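Mamik: Siege of Driltden
Set-up Guide, Section 4: Your First Campaign

4.1 Before you start

The box says the game plays well on any machine sold in the last few years. Treat that as advertising. The opening map will run on almost anything. The third map, with two full armies and the river moving, will not. Run the built-in test under Options > Display > Check My System before you put an evening into a campaign.

1. Close your web browser. It competes with the game for memory and usually wins.
2. Start the check and leave the mouse alone until the bar fills.
3. Read the number at the end, and ignore the green or red badge next to it. Anything under 50 will stutter in large battles, even if the badge is green.

Note: The check does not test your save folder. If the folder is set to read-only, the game still shows "Saved" and writes nothing. Save once on the first turn, quit, and load it back.

4.2 Choosing a faction

4. From the main menu, select New Campaign, then Tunport or Nikolovski.
5. Read the bonus text with some doubt. Tunport is listed as the beginner's choice. Its towns start rich, but its infantry is slow and its first general is poor at everything except marching.
6. Set the difficulty. "Fair" gives the computer player 11 extra gold each turn. The menu doesn't mention this. 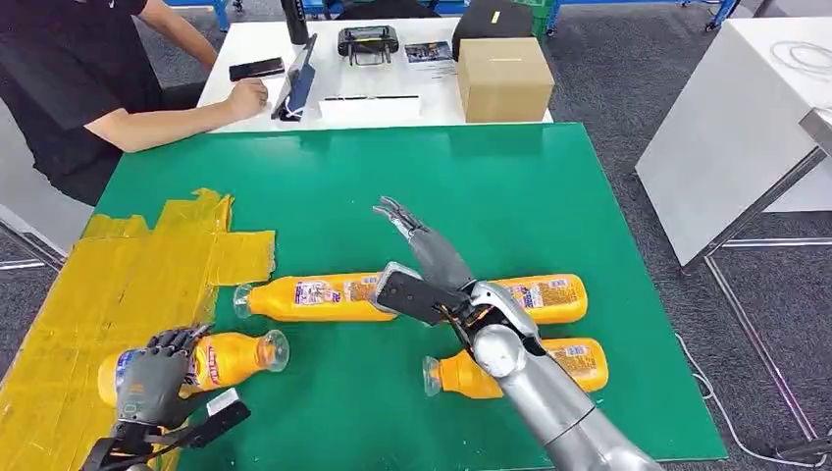
Supply is the part of the game that the tutorial explains worst. It shows a wagon going from a town to an army and says the rest takes care of itself. It does not. Wagons take the shortest road, including roads held by the enemy, and they do not stop to ask. Think of your stores as three orange bottles lying on their sides on a green tabletop: one is already in hand, and the others count for nothing until something reaches them. The supply total at the top of the screen adds all of it together anyway. To see what an army can really use, click the army and open its Stores tab.

7. Assign each wagon a route by hand. Hold Shift and click each town in order.
8. Turn off Auto Supply. It is on by default and will overwrite your routes at the end of the turn.

Caution: Auto Supply switches itself back on when you load a saved game. Version 2 was supposed to fix this. Check it every time.

4.3 Fighting the first battle

9. Move your general next to the enemy camp and end the turn. Do not attack on the turn you arrive. Tired units lose a quarter of their strength, and the odds display leaves that out.
10. Place archers behind the wall, then drag the line so that no unit stands alone at either end.
11. Press Begin. If the odds display claims better than nine in ten, save anyway. 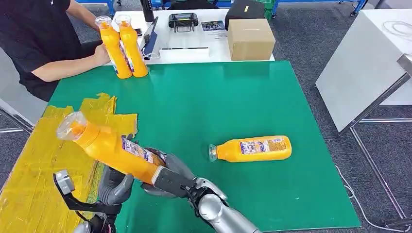 One bottle gripped, two held upright across the mat, a third shape of the same kind on its side.

4.4 If the game stops responding

Wait through one full computer turn before you force it to close. Late in a campaign these turns are long, and the hourglass freezes even when the game is working. If you get error 492, delete the file named lastmap from the save folder and start again. The help screen recommends a full reinstall for this error. Try the file first.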